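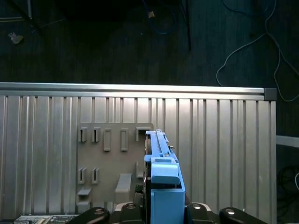 The Second Life of Office Computers

By Nassoro Mwaipopo
March

When Hundel, a mail-order seed company, moved out of its old building, it left a storeroom full of computers. Most still worked. They had been replaced because the lease was up, and for two years they sat under a tarp while the company decided what to do with them.

In the end they went to Tetby, a small repair shop on the edge of town that buys office equipment by the pallet. Tormod Hedlund has run it since he quit his job in a print shop. He pays by weight for the dead machines and by the piece for the ones that start.

"People think the money is in the metal," he says. "There's a little in the metal. The money is in parts that somebody can't order anymore."

Those parts are mostly dull ones. Hinges, power cords, fan covers, keyboard trays, the plastic pieces that hold a drive in place. A maker will support a model for a few years and then stop selling the small stuff. A dentist's office or a school may want to keep the same machine running much longer than that. If a latch snaps, the choice is a used latch or a new computer.

Hedlund keeps his stock in shoeboxes and old library drawers. The labels are in pencil. He started a proper list on a program called Primel, got as far as the power supplies, and went back to pencil.

Before anything is sold, the storage is wiped. Hedlund lets the erasing run overnight and checks it at 7 a.m. with his coffee. Any drive that fails the check is drilled through. Customers can have the pieces back if they ask. The seed company asked.

The trade is not an easy one. Newer laptops often have memory soldered to the board, and batteries glued to the case take time to get out. Hedlund gives each laptop 90 minutes. After that it goes in the scrap bin, whatever state it is in.

Sarah Mazandarani, who keeps the books for three small clinics, has bought from him for years. Her oldest desktop runs a billing program that will not install on anything recent. She keeps two spares of the same model in a closet and calls Tetby when one of them gives trouble.

"I know I'll have to change it someday," she says. "I've priced it. It's not going to be this year."

Contact the editors | Copyright, all rights reserved | Back to top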